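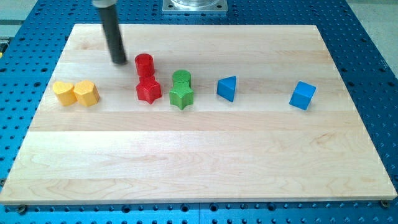 Maple board and colored blocks

Search this blog Go

Monday, January 2, 2023

Writing an accommodation request that gets a reply

My hearing loss is moderate in the left ear and severe in the right. I have filed three accommodation requests in my working life, two of them at Stadiler, where I do inventory records. The first was returned twice for missing information. The other two went through on the first pass, and the difference was in how they were written.

The intake form at Stadiler runs on Boltari, a general HR ticketing system. The main text field holds 500 characters. Anything past that is dropped on submit with no warning. My first request was longer than the field, so the reviewer received half of a medical history and no request at all. I now write the request in a separate document, check the length, and paste it in. The supporting letter goes in as an attachment.

The order I use is task, barrier, change. Task: I take part in a daily call with the receiving dock. Barrier: I cannot follow the call when more than one person talks. Change: live captions on the call and a written list of action items afterward. A diagnosis is left out of this field. If the reviewer needs proof of a limitation, that belongs in the letter from the audiologist, which should describe the limitation in the same words as the request. In my first attempt the letter said "difficulty in noise" and the form said "cannot use phone." The reviewer asked which one was correct.

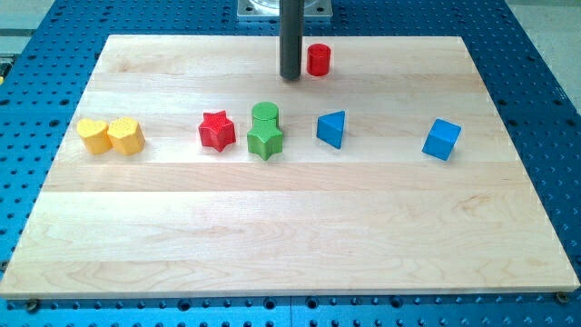 Keep a log from the day of submission. Mine is a plain spreadsheet with date, channel, what was sent, what came back, and the next due date. Each contact gets its own line, including calls that went to voicemail. It does not need to be elaborate. The eight wooden shapes on the board are mostly in a loose row, and each one can still be picked out without moving the others; a log with that much order is enough. Where people go wrong is in merging entries, so that a call and the email confirming it become one item with one date.

Cost came up only once. The captioning service I asked for, Jadoon, was quoted at $800 for the year. I attached the quote and named a second option that would also work for me. The reviewer approved the first one. I would include an alternative every time, provided it is one you can really use.

After approval, test the change on the actual task within the first week and report the result in the same ticket. My captions worked on the laptop and failed on the conference room unit. That was ticket 421, still open in March, when I started bringing the laptop into the room.

I have not covered appeals. My requests never reached that stage.

We use cookies to remember your settings. Accept Decline

Contact | Copyright 2023 Kedivero | Back to top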